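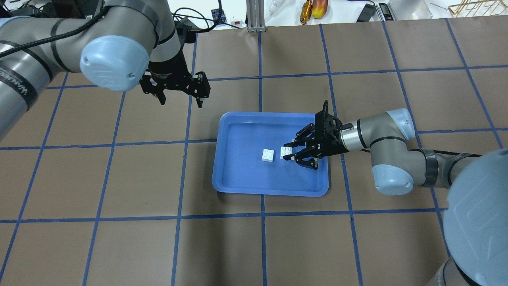
Photograph: Rizk workshop, Gedport

Chapter 2
Can a Machine Do the Chores?

Clearing a table is a small job for a person. Each object has to be found, picked up and set down somewhere sensible, and we do it while talking. For a machine, every step must be worked out. This chapter looks at how far that work has come, in the home and on the shop floor.
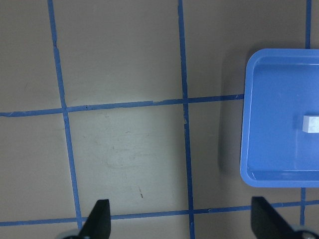

Fig. 2.1 Blue tray on a taped tabletop, seen from the gripper.

We begin with picking up. The fingers must open wider than the object and close on it without pushing it away. A tray adds a difficulty, as its walls limit the angles from which the fingers can come in.

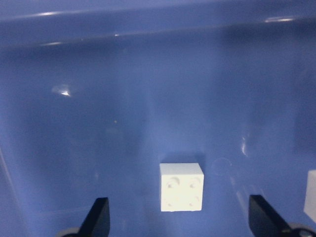 Factories avoid much of this by presenting every part in the same position. The packing line at Pronduvthorpe, described in Section 2.2, works in this way. A kitchen cannot be arranged so neatly, and few machines are yet reliable there.
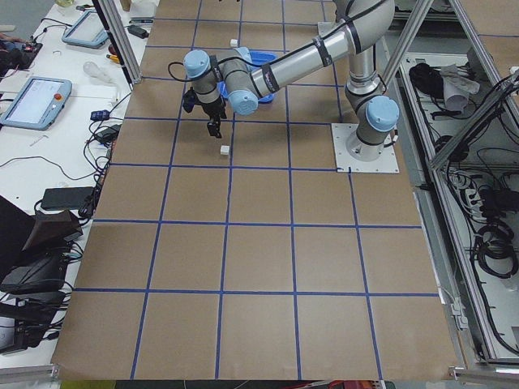 Fig. 2.2 One arm above the table, gripper open, with two white cubes on the paper.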